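Evening class or one-to-one for Polish? Complete beginner, starting in July

Posted in Learning a Language by Juma

Hello all! I've finally decided to learn Polish properly (my partner's family live in Clanau and I'm fed up with smiling and nodding through dinner) and I'm stuck between two options.

The first is a ten-week evening group at Hollen, six till eight, which costs 110 for the whole course with the book on top. The second is a private teacher at 23 an hour, online, whenever suits me. I did a bit of German at school and was dreadful at it. I've got an app on my phone that says I know 300 words, but when my partner's mum asks me anything they all fall out of my head.

I work shifts, so I'd probably miss two of the group evenings. Is that a disaster? And does anyone know whether you get on better with other people in the room? I'm quite shy, if that makes a difference.
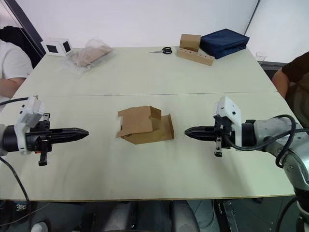
Weronika Duda

Hi Juma, I've taught Polish to grown-ups for a good while now, both ways, so I'll try to be fair!

For a complete beginner I'd go for the group. You'll hear other people make the same mistakes as you, and that does wonders if you're shy. You also get a bit of a rest while somebody else is talking, and with a private teacher you never do. An hour one-to-one when you only know hello and thank you can feel very long indeed.

Missing two evenings is fine as long as they aren't the first two. The alphabet and the sounds come at the start and everything else leans on them. Ask for the handouts before you go away and do them before the next class, even badly.

A few things I'd ask Hollen before paying:

How many people are in the group? Eight is lovely, sixteen is hard work.

Do they teach the cases from the beginning or leave them till later? I like a little early on, but plenty of good teachers wait.

Is the book included if you carry on to the next level? 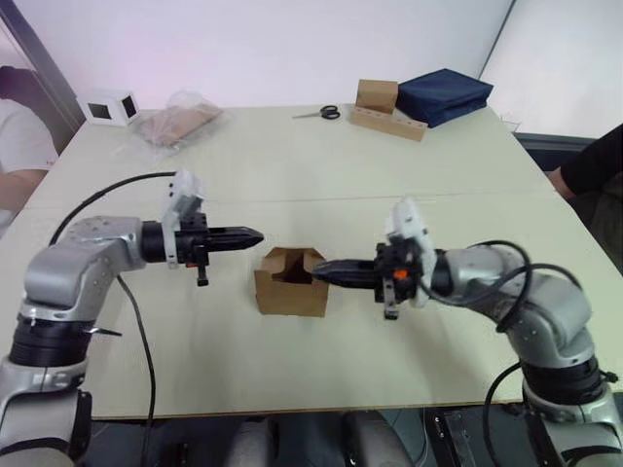
What I'd do with your app words

Keep the app, but say every word out loud in a short sentence. "This is a box", "the box is on the table", "I have a small box". Dull as anything, I know, but you'll be using proper endings without having to think about tables of grammar. To jest pudełko, pudełko jest na stole, mam małe pudełko. Then swap in whatever's in your kitchen. I get my beginners to do it with any old photo, and they grumble for a week and then they start chatting.

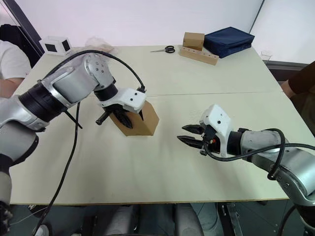 Pudełko: a box. Stół: a table.

And please tell your partner's mum you're learning! Ask her to speak slowly and to wait while you hunt for the word. Families are usually far too quick to jump in with English.

Laskowska

Private all the way for me. I did a group once (Spanish, not Polish) and there was a chap who'd lived in Madrid and never stopped talking. Never went back after week four, money down the drain.

Just learn the 1,000 commonest words and watch telly. Grammar sorts itself out.

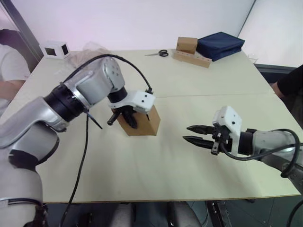 Reply from Weronika Duda

I'd have to disagree a bit on the grammar, Laskowska! Polish endings change such a lot that you can know the word perfectly well and still not spot it when it goes past. Telly is great for your ear though, so I'm with you there. Children's programmes are good, and so are cookery ones, where they keep saying the same things over and over.

Juma, if the money stretches, you could do the group and book one private hour halfway through, just to go over whatever you missed on your shifts. Bring a list of the bits that confused you or you'll spend the whole hour chatting about the weather.

Reply from Juma

Thank you both! I've emailed Hollen to ask about numbers and I've told my partner's mum, who was so pleased that she rang straight back and talked at me for twenty minutes. I caught "soup" and "Sunday lunch". Will report back after the first class.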